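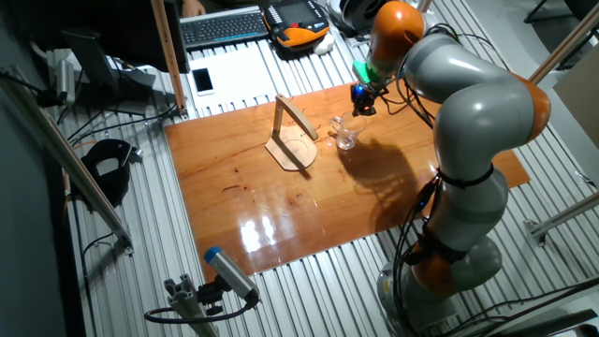 The arm over the glass mug, with the mug stand beside it.

Last updated August 15, 2018

Questions people keep asking me about the mug arm

I get a lot of the same emails about this build, so I'm putting my answers in one spot. I'm Aroha Kereama, I do this in a shared workshop, and I am very much not a professional!

What is the arm supposed to do?

Hang a glass mug on a wooden mug stand, and take it off again. I call the project Mahuika. It started in May as a way to learn grasp planning on something I could pick up at a kitchen store, and it has kind of eaten my summer.

Why glass? Isn't that asking for trouble?

Yes, a bit. Clear glass is miserable for cameras, and that's the part I wanted to work on (a painted mug would have been done weeks ago). I've broken 2 so far. Both were my fault, both times I'd typed in a height by hand and gotten the sign wrong.

What's the table?

Aluminum extrusion rails laid side by side, so I can bolt something down pretty much anywhere. On top of that goes a long wooden board with a glossy finish. I love how it looks and I regret the gloss every single day. The overhead lights bounce right off it, and my mug finder likes to get excited about the glare. If you're copying this, get a matte board or throw a cloth over it.

Can I use a different stand?

Sure, but measure it first. Mine has a flat base, a post that leans, and one arm across the top with little metal hooks under it.

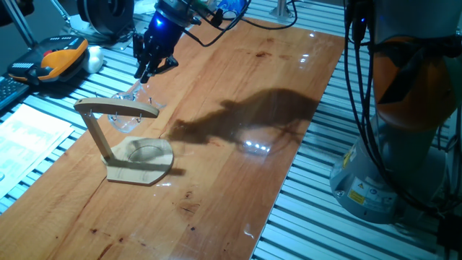 The hooks are the hard bit, since the handle has to come in from the side and then settle down, and a tiny error in angle means you're just tapping glass on metal. I store the stand position as 282 and 178 in millimeters from the corner of my board. Yours will be different! Please don't paste my numbers in and hit run. (Someone did.)

What software are you using?

A pile of Python scripts I named Brikidgate, for reasons that made sense at midnight. The main file is 860 lines and badly needs splitting up. I'll share it when I'm less embarrassed by it.

Do you ever let it run by itself?

No. Keep the teach pendant where you can grab it and run at low speed until you trust the path. Then run it slow a few more times anyway.

Does the lighting matter?

So much. The arm throws a big shadow across the board, and the shadow moves when the arm does, so anything that compares one camera shot to the next gets confused. I take my mug reading before the arm moves in, and then I leave that reading alone.

Can I come see it?

If you're a member at Sandanach, just wander over and say hi. Everyone else, email me first and I'll sign you in at the door.

Related
Calibrating two cameras without crying
Asarex gripper notes, part 1
Sandanach workshop: how to book bench time
Mahuika build log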